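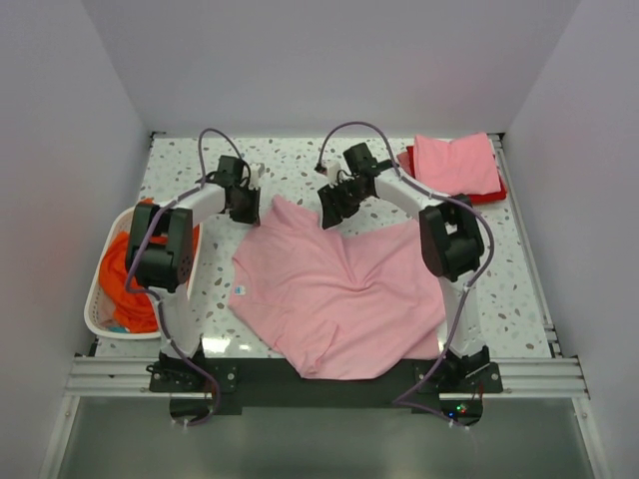
Celda bimanual Herka
Plataforma de mesa para investigación en manipulación de prendas

Inicio > Plataformas > Bimanuales > Herka

Herka es una celda cerrada con dos brazos robóticos montados sobre una misma placa, pensada para laboratorios que trabajan con tela y otros materiales deformables. Se entrega montada y calibrada, con el software de teleoperación, el registro de demostraciones y los pesos de la política de plegado Jaladitz, que puede usarse tal cual o como punto de partida para otras tareas.

La celda la fabrica Garkinport. El método de aprendizaje es obra del grupo de Laurențiu Coman y se distribuye con licencia de investigación.

Qué incluye

- Dos brazos con pinza, fijados a una placa negra común sobre perfiles de aluminio
- Recinto de paredes blancas lisas
- Tablero con acabado de terrazo
- Dos brazos maestros para teleoperación
- Equipo de control con el software ya instalado
- Juego de puntas de pinza blancas de recambio
- Conjunto de datos Sampaio, en disco
- Pesos de Jaladitz y código de entrenamiento

No incluye las prendas ni las cestas.

La tarea de referencia

La tarea que se usa para evaluar la celda es doblar ropa sacada de una cesta. El sistema coge una prenda del montón, la lleva al centro del tablero, la extiende, la dobla y la deja en una pila al fondo. La prenda puede llegar en cualquier postura. La parte difícil es extenderla: una camiseta con las mangas metidas hacia dentro y una arruga en el centro no tiene un contorno útil, y un plegado hecho sobre esa base sale torcido.

Las dos pinzas trabajan a menudo muy cerca una de otra, sobre todo al sujetar la zona del cuello. El controlador vigila la distancia entre ambas y reduce la velocidad cuando se acercan, sin interrumpir el movimiento.

El método

Jaladitz divide el trabajo en dos fases que comparten la misma red. En la primera, la política elige un par de puntos de agarre y un desplazamiento para cada brazo, y repite hasta que un estimador de planitud supera el umbral fijado. En la segunda ejecuta el plegado en trayectorias continuas. Si durante el plegado la tela se desliza o se forma un pliegue no previsto, el estimador devuelve el control a la primera fase.

El umbral de planitud es configurable. Con un valor exigente, el sistema dedica más tiempo a alisar; con uno bajo, termina antes y las pilas quedan menos regulares. El valor de fábrica es el utilizado en los ensayos que se resumen más abajo.

Datos de entrenamiento

Sampaio reúne 500 demostraciones teleoperadas en esta misma celda. Cada una contiene las posiciones articulares de los dos brazos, la apertura de las pinzas y el vídeo de la cámara fija, sincronizados. Las demostraciones con errores corregidos por el operador se conservan y llevan una etiqueta propia. Retirarlas del entrenamiento empeoró la recuperación ante deslizamientos, así que recomendamos no filtrarlas.

Para adaptar la política a un tipo de prenda nuevo se necesitan 40 demostraciones adicionales. El código de ajuste parte de los pesos entregados y no requiere volver a entrenar desde cero.

Resultados

Los ensayos se hicieron con prendas que no aparecen en Sampaio, en series de 30 intentos por configuración.

Política completa: 7 fallos en 30 intentos.
Sin retorno a la fase de extendido: el sistema no recupera los deslizamientos y los pliegues defectuosos llegan a la pila.
Con una sola fase: las camisetas extendidas a mano se doblan bien; las que salen arrugadas de la cesta, casi nunca.

Se cuenta como fallo cualquier intento en que la prenda cae fuera del tablero, queda mal doblada a juicio del evaluador o requiere intervención. La mayor parte de los fallos se produjo al separar dos prendas enganchadas dentro de la cesta.

Limitaciones conocidas

- No se ha evaluado con ropa mojada ni con tejidos muy finos.
- Las prendas largas pueden sobresalir por el borde delantero y caer sobre la placa. Si el dobladillo queda entre las bases, conviene parar y recolocar.
- Las prendas blancas se distinguen peor del tablero. Hay un tablero oscuro opcional, que exige recalibrar.
- Los cables de los brazos necesitan holgura por encima de las pinzas. No deben sujetarse con bridas a los eslabones.

Instalación y mantenimiento

La celda se coloca sobre una superficie firme y nivelada. La puesta en marcha consiste en conectar la alimentación, comprobar los indicadores de la placa y ejecutar la rutina de calibración. Conviene repetir la calibración cada vez que se aflojen los tornillos de una base. Las puntas de las pinzas se cambian cuando la tela empieza a resbalar.

Cómo pedirla

Se fabrica bajo pedido. El formulario de contacto tiene un campo para indicar el tipo de tarea y el acabado del tablero. El próximo lote sale en mayo.

Documentos relacionados
Manual de instalación
Guía de teleoperación
Formato de datos de Sampaio
Licencia de investigación de Jaladitz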